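Firkeo Line Log 4
Home > Betting Software > Record Keeping > Firkeo Line Log
Sold by Eder Supply
Windows and Mac. Single user license. Download.
In stock (it's a download, so it's always in stock)

What it is

Line Log is a record keeper for people who bet on hockey, basketball and baseball. You type in the bet, the price you took and the stake. It stores the closing price next to yours and works out how far apart they were. At the end of the month you get a page of results.

It doesn't pick winners. The maker's own page says Line Log "finds the edge in your game," and we asked Firkeo to show us where in the program that happens. We were sent a link to the same page. We sell it because the record keeping is good and most of what competes with it is worse. If you came looking for tips, save your money.

What we think of the claims

"Most users improve in the first month." We don't see how anyone could know. A month of hockey betting at a normal pace is a small pile of results, and a small pile can lean either way for no reason. Firkeo hasn't published how many users it looked at or what it compared them with.

"Closing line value made simple." Mostly fair. The number is simple to read. What it means is still up for argument, and in thin markets such as player props the closing price can be set by one or two people with small stakes. Line Log shows the figure for a backup goalie's save total in the same bold green as the one for a full game moneyline. We'd like to see a warning there.

"Import from any sportsbook." No. It imports from a spreadsheet file in the right column order. Some books will give you a file, many won't, and the ones that do like to change the columns. Plan on doing some typing.

What we tried

One of us loaded in 2,759 old bets kept over several seasons in a plain spreadsheet. The import took two goes, the first one having stopped at a row with a fraction price in it. Of those bets, 1,957 got a closing price matched automatically. The rest had to be filled in by hand or left blank, and the program leaves blanks out of the average without saying so on the summary page. That bothers us. If the missing ones are mostly props and live bets, the average you're looking at is for a different kind of betting than the one you do.

Parlays are handled as one bet with one price. You can add the legs as notes. You can't sort by them.
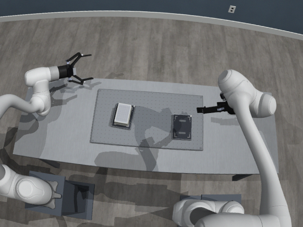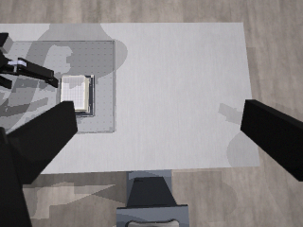
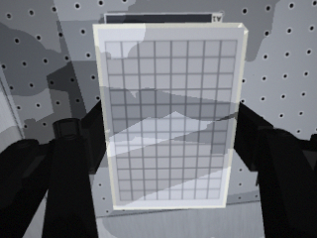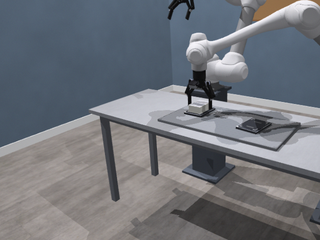 Staking tools

There is a tab called Stake Planner. It offers flat stakes, percentage of bankroll, and a Kelly setting with a slider. The Kelly setting asks for your estimated chance of winning and believes whatever you tell it. Type in 60 percent for a coin flip and it will happily send you off to bet a fifth of your roll. We leave it on flat.

The loss limit is better. You set a weekly figure, and when the log reaches it the entry form locks for a day. It can't stop you from placing a bet anywhere else, obviously, and you can get around it by closing the program. Treat it as a reminder.

Compared with the others we carry

Nitis BetBook: cheaper, looks nicer, keeps your records on its own servers. No closing prices at all. We had trouble getting our data back out, and support took its time.

Fiore Ledger: made for horse players. Good on exotics, hopeless for anything with a point spread. If you play trifectas, get this one.

A spreadsheet: free. Does about 80 percent of the job if you keep it up, and you can see every formula. We still point a lot of people this way.

Details

Version: 4
License: one person, two computers
Trial: 15 days, full features, no card needed
Export: spreadsheet file, plain text
Internet: needed for closing prices only
Languages: English
Phone app: "coming," according to Firkeo. It was coming last December too.

Questions we get

Will it make me a winning bettor?
It will tell you more clearly whether you are one. Most people aren't.

Can I use it for taxes?
It prints a yearly total of wins and losses. We wouldn't hand that to a tax preparer without the statements from the sportsbook alongside it.

Do updates cost extra?
Small ones are free. Version 3 owners had to pay again for this one, at a discount, and in our opinion the changes didn't justify it. If you have 3 and it runs, stay there.

What if I don't like it?
Use the trial first. Once a license key has been issued Firkeo won't take it back, and neither can we.

You must be of legal betting age where you live to buy this product. If keeping a log shows you numbers you'd rather hide from someone at home, please call your state's problem gambling line before you buy anything from us.

Add to cart
Start trial
See all record keeping software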